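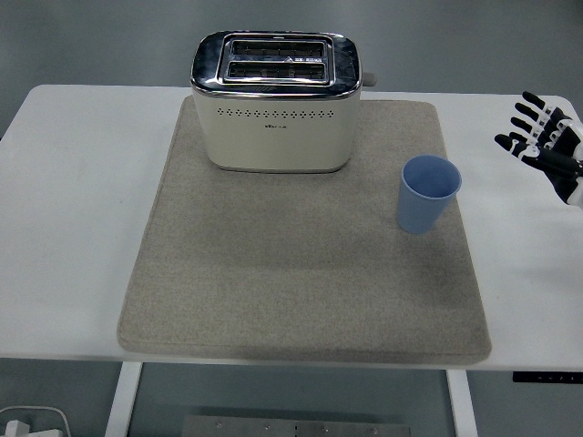 Breakfast at Costby: a guesthouse owner on mornings, margins and marmalade

The owner of the Costby guesthouse has been up since before five. By the time we sit down in her kitchen the last guests have gone out walking and she is on her second pot of tea.

She bought the place 12 years ago, when it had four bedrooms and a bar that had stopped serving. "I'd worked in an office. I knew how to do invoices and I could cook eggs," she says. "The first winter we had three bookings in a month."

Breakfast used to be a full cooked menu. She cut it back after adding up what went in the bin. Guests now choose the night before, on a slip left by the stairs, and most ask for toast, eggs and fruit. "People say they want the big fry-up. Then they leave half of it."

The bread comes from Wimer, a bakery in the next village, which delivers before seven. The marmalade she makes herself, 30 jars at a time, and it has usually run out by October. She has been asked to sell it and won't. "I'd need labels and a different kitchen."

Bookings are handled through Onoleo, which takes a cut she calls "fair in summer and painful in February". Regular guests ring her directly.

Asked what she would change, she mentions the boiler first, then the car park, which floods. She would like to close for the whole of January but hasn't managed it yet. "Somebody always rings on New Year's Eve wanting a room, and I say yes."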